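3.2 Moisture loss during line drying indoors

Indoor drying was measured in 19 rented apartments in Diltport and Wavville. Both towns have a mild, damp winter, and most of the housing in the sample was built without a vented laundry space. Households were asked to wash and hang their laundry as they normally would, and to weigh the full rack at fixed intervals with a hanging scale supplied by the project. Relative humidity and air temperature were logged in the drying room and in one other room with the door between them left in its usual position.

Loads were grouped by fabric weight. Light loads were mainly shirts, pillowcases and underwear. Heavy loads contained at least one bath towel or a pair of jeans. Mixed loads were assigned to the heavy group, as the slowest item set the time at which the rack was cleared. Spin speed was taken from the dial setting reported by the household and was not checked against the machine. Three machines had no readable dial, and their loads are left out of the comparison by spin speed but kept elsewhere.

The loss of water followed the expected pattern. A steady early stage, in which the rate depended mostly on the air around the rack, gave way to a slower stage governed by the fabric itself. In light loads the change between the two stages was hard to locate and was fixed by fitting two straight lines to the weight record. In heavy loads it was plain in nearly every record. Seams, waistbands and folded hems held water well after the flat parts of the same garment felt dry to the touch, and several households reported turning items over once during the evening.

Rack placement had a larger effect than room temperature. Racks set against an outside wall dried more slowly than racks in the middle of the same room, and the humidity logger nearest the wall showed a longer peak. Opening a window for 35 minutes after hanging shortened the early stage in both towns. A second airing later in the day made little further difference – the early stage had usually ended by then.

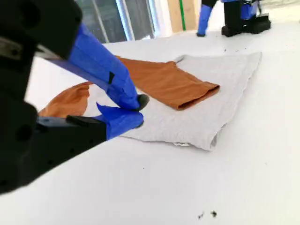

Figure 6. Fabric in contact with a black fingertip pad on a blue-taped finger.

Spacing between items was the other main source of variation. Households that left a gap the width of a hand between neighboring pieces reached the slow stage sooner than those that hung pieces edge to edge, although they also tended to wash smaller loads, and the two effects cannot be fully separated with the present sample. Adding load weight to the model reduced the spacing term but did not remove it.

Two limits should be noted. The Zodex loggers record at a resolution that is coarse for the last part of drying, so end points in the slow stage are less certain than those in the early stage. The Vaughan apartments used in the pilot were heated by a shared system that tenants could not adjust, and their records are therefore reported only in the appendix.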